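Ticket 227 - table rules not being followed, soft goods cell
Status: open, reopened in June
Opened by: Young-sook Ko
Priority: medium (was low)

**Problem as reported**

Runs are being started before the table meets the clearing rule. Three operators, three ideas of what "clear" means. Logs from the Fusavholm task can't be compared with the Min ones because the start state is different every time. Also two protective stops last week, both on the way down, both with something sitting in the approach area that wasn't on the task sheet.

Not a hardware fault. Checked that first, see below.

**What the rule says now**

From the Hosmont house rules, section on soft items, copied as is:

- Only items on the task sheet inside the work area.
- Cloths go down bunched, not folded, unless the sheet says folded.
- Bin stays at the back, open side up, nothing hanging over the rim.
- Personal stuff and input devices off the table.
- Arm parked above the bin before anyone reaches in.

Problem is line one. "Work area" is never defined. Some people read it as the whole tabletop, some as the bit the arm uses. So a keyboard at the left end is either fine or a violation depending on who you ask.
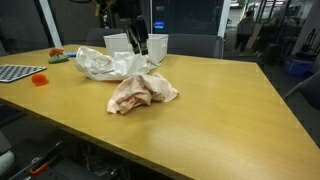
Hosmont Soft Goods Handling, bench group

**Checks so far**

1. Gripper fingers - pads seated, screws tight, no play. OK.
2. Force limit - set to 32 on all profiles. Somebody had 60 on the Undia profile, no note, no initials. Put back to 32. Please don't change limits without writing it down, that rule is not new.
3. Speed in the approach zone - matches the sheet.
4. E-stop - tested at 7:40 with the arm moving and again with it parked. Fine both times.
5. Wrist camera - clean, mount tight.
6. Task sheets - here's the mess. Fusavholm sheet says "pink cloth, white cloth, bin". Min sheet says "cloths and toys". No count, no positions, no word on what can touch what.

So number 6 is where I think this comes from, plus the fuzzy wording in line one. The stops were just the arm doing what it's suposed to do.

**Workaround, in force from this morning**

- Treat work area as everything within reach of the arm, whole tabletop if in doubt.
- Toys that aren't part of the run go off the table. Far corner is not off the table.
- Keyboard moves before start. Yes every time.
- Chairs pushed back far enough that nobody sits inside reach during a run.
- If a run starts with extra stuff on the table, don't bin it. Tag it "nonstandard start" and carry on, we can filter later.
- Stop at the tag step if you're not sure, ask.

**Second item, same ticket (should be its own, sorry)**

Mixed picks. The rules have a page on single soft items and nothing on a plush with cloth up against it. Plastic bags aren't mentioned anywhere in the whole document. They need to be. Thin film gets in near the fingers and then you're deciding on the spot whether to open, lift or stop.

My proposal for the wording:

> When a target item is in contact with cloth or film, close on the body of the item, low, and hold. Check the wrist view before any lift. If film or cloth is between a pad and the item, open and retry once. After one retry, stop and clear by hand with the arm disabled.

One retry only. I've seen people go to five or six and by then the cloth is wound round everything and the log is useless for grading anyway.

Ears, straps, tags and so on are not a grip point. Body only. Same as we already do for the gloves.

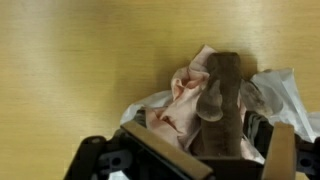 Undia bench, comment added 14:10: agree with one retry, but "check the wrist view" needs a number or people will glance and go. We hold for two seconds on ours. Also please say who does the check, operator or the person at the screen, since the rule as written lets each one assume the other did it.

Fair. Changed to operator, two second hold. Will put that in the draft.

**Still open**

- [ ] define work area in section text, with tape marks to match
- [x] force limit back to 32 on Undia profile
- [ ] rewrite Min sheet with item list and counts
- [ ] same for Fusavholm
- [x] e-stop test logged
- [ ] add film/bags to the rules, page 23 has room under soft items
- [ ] find out who set 60 and why. not after blame, just need to know if there was a reaon
- [ ] retag old runs, or decide not to bother

Leaving open until the two sheets are redone. Print the workaround list and put it by the screen for now. Draft wording goes to all benches when I get a free hour - YK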